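Table Talk: Teaching Grippers to Set and Clear
Student project report, Lustovside Robotics Club
Nov 4, 2024

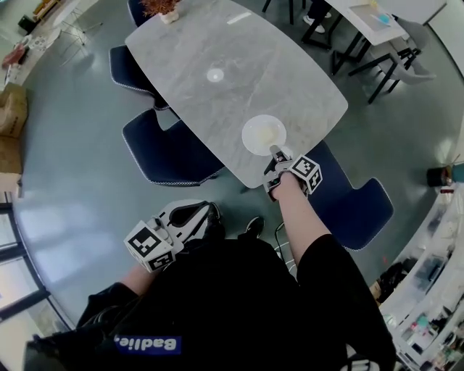 Right-hand gripper at the plate, marker cube on its side. Left-hand gripper held low.

1. What we wanted to do

Our club has built arms that stack blocks and arms that sort bottle caps, and we love them both, but they only ever did what we typed in. This year we wanted to try the other way of doing it: a person does the chore with a gripper in each hand, the motion gets recorded, and a model learns from the recordings. We picked table chores because everybody on the team already knows how to do them (some better than others!) and because plates and small food items are hard for a gripper in an interesting way. A plate is wide and flat and slides around, and the thing sitting on it can roll off.

We called the project Zulness. The main question was simple: how many recordings does it take before the arm can pick something off a plate without pushing the plate across the table?

2. Setup

We worked in the Marchuk lounge, at the long grey marble-patterned table with the navy chairs. We could have used the bench in our club room, but we wanted a table that people really eat at, with chairs in the way and a plant at one end. The person recording stands at the short end of the table and works from there.

Each gripper carries a cube with black and white square patterns on it. The software, which we named Sultico, finds those patterns in the video and works out where the gripper is and how it is turned. If the patterns are hidden for too long, the track breaks and that recording is no good. Two of us wrote the tracking part from scratch over the summer and it is still the piece of the project we are proudest of – it ran on an old laptop the whole time.

3. Recording

We started in January with a trial set, mostly to learn how to hold the grippers. Your wrist gets tired faster than you would think. The main set has 312 recordings. We threw out 127 of them, nearly all for broken tracks, and kept 185.

The rules we ended up with:
Start with both grippers low and away from the table.
Move in slowly and stop for a moment before closing the jaws.
Keep the cube turned toward the camera as much as you can.
If you drop something, finish the motion anyway and mark the recording.

The stop before closing was the best change we made all year. In our early recordings everyone grabbed in one fast swing, and the model copied the swing but closed the jaws too soon. Once we added the stop, it started waiting too! We all yelled when we saw it.

4. Results

We trained for 3000 steps each time and then ran the same test with the club's arm. With the trial recordings only, it pushed the plate on almost every try. With the full set it picked up the item and left the plate more or less where it was on 7 tries out of 10. The misses were mostly at the rim, where the jaws caught the edge of the plate and tipped it.

It did worse when we moved the plate close to a corner of the table. Almost all our recordings have the plate near the middle of the short end, so that makes sense, and we should have moved it around more.

5. What comes next

We want to record with two hands working together – one gripper steadies the plate and the other picks. The left gripper spent most of this set just waiting. We would also like to try bowls, and to build a lighter handle so a person can record for longer before swapping out. The tracking code and our notes on marker size are in the club folder under Sultico, and next year's team is welcome to all of it.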